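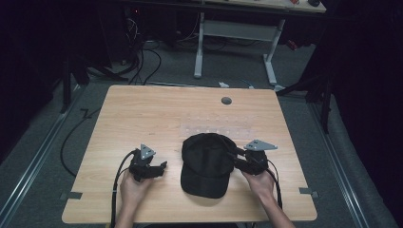 How long should I leave the table before I use it for the first time?
Overnight is plenty. If it has come in from a cold van or a garage, give it until the following evening before you put the clear sheet on top, and keep the heating at its usual level.

Part 3: Setting up the Dilley table for small jobs

I'm assuming you've finished Part 2 and the legs are on. If the table still rocks, go back and do the feet first, as everything in this part goes better on a steady top. I do mostly caps and hats on mine, with a bit of mending in the winter, so that's the sort of work I have in mind. The same steps will do for model kits, letters or wrapping presents.

Placing the table

1. Pick the wall before you unwrap the top. The long side is 1070 mm, and you'll want to be able to get round both ends without turning sideways. I put mine too close to a bookcase the first time and had to empty three shelves to shift it (never again!).

2. Turn the table so the cable hole is on the side away from you. It sits near the far edge, a little right of centre, and a lamp lead will go down it nicely. Feed the lead through from underneath, plug end last.

3. On carpet, press down on each corner in turn and then leave it alone for a day. Carpet gives a bit under the feet and the table settles. Check the level again after that and adjust the feet by hand.

Note: Don't drag it on carpet. Get someone on the other end and lift, even if it's only going a few inches.

Getting the top ready

4. Wipe the whole surface with a soft cloth wrung out in plain water, going with the grain, then go over it straight away with a dry one. The grain swirls about quite a lot on these tops, so just follow the long lines as best you can.

5. Look along the top from low down, with the window in front of you. The sheen shows up smears you'd miss from above. Tilt your head until the light runs right across the middle of the board, and wipe again anywhere it looks dull. 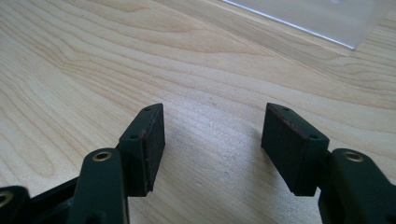
6. Clean the clear sheet on both sides before it goes anywhere near the wood. A crumb trapped underneath will scratch, and you'll be looking at that scratch through the sheet for years. Washing-up liquid and lukewarm water are fine. Stand it on edge in the bath to dry.

7. Lay the sheet down by its far edge first and lower it towards you. Keep your fingers flat. If it lands crooked, lift it and start again - sliding it is how my first top got its mark.

8. Leave a strip of bare wood at the front for your hands and for whatever you're working on that doesn't need protecting. A dry cap is perfectly happy on the wood. Glue, steam and anything with dye in it should go on the sheet.

Caution: The sheet is for splashes. Hot irons, kettles and glue guns need a proper heatproof mat under them. Mine has a slight ripple at one end where I got lazy.

A first job: tidying up a cap

I always suggest starting with a cap, as you probably have one, and it shows you how much elbow room you've got.

9. Set the cap crown up with the brim towards you. On a black one every bit of fluff shows, so brush it before you do anything else, working from the top of the crown down along the seams to the brim.

10. Hold the crown on both sides and ease each panel out from the inside with your thumbs. Go gently where the seams meet at the top.

11. For the brim, cup both hands over the curve and hold it for a slow count of ten. Let go, check it from the front, and repeat if one side has dropped. A brim that has been sat on may want a few goes over a few days.

Note: If the inner band is grubby, do that on the clear sheet with a damp cloth, and let the cap dry over a bowl before it comes back to the wood.

Clearing down

12. Brush the fluff off towards the front edge and into your hand. Keep it away from the cable hole, where it collects round the lead and is a pain to get out.

13. Lift the clear sheet once a week and wipe underneath. I do mine on a Friday with the radio on. Let both surfaces dry before you put them back together.

Spare feet and a replacement cable hole cover are both in the Saxena bag, part 1002, which should be taped inside the carton lid. If the bag was missing, please write to me before you start Part 4, as you'll need the small key that comes in it.

Rania Shehata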